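Tondeo Travel Air Purifier: Review

Airport lounges and hotel rooms are where most people will use the Tondeo, a portable air purifier sold to travelers who still worry about catching something on the road. I carried one for three weeks in May, on flights to Daher and in two hotels in Drovstead.

It weighs 22 ounces and fits in the side pocket of a carry-on. Battery life was 8 hours on low, as the box claims. On high I got less than three. At $124 it costs more than the Gesia, which has a bigger filter but needs a wall outlet.

Airport security took it out of my bag twice. Keep the printed battery sheet with it. My airline did not allow it to run during takeoff or landing.

In a standard room it cleared a stale smell overnight. I can't say whether it cut my risk of infection, and the maker offers no figures on that. Filters are rated for 2,000 hours and were hard to find in Drovstead stores.

Noise on low is fine for sleeping. The charging port cover is flimsy and came off in the second week.

Worth buying if you stay in hotels often. For home use, get the Gesia.
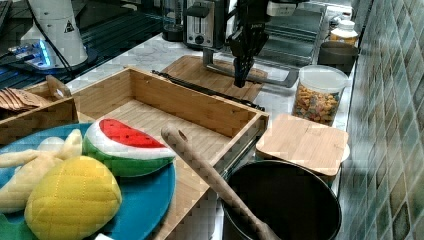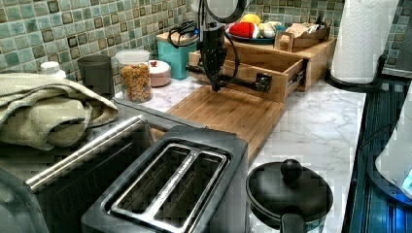
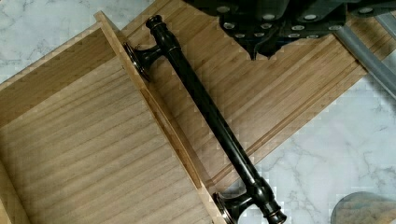 Page last changed: 20th December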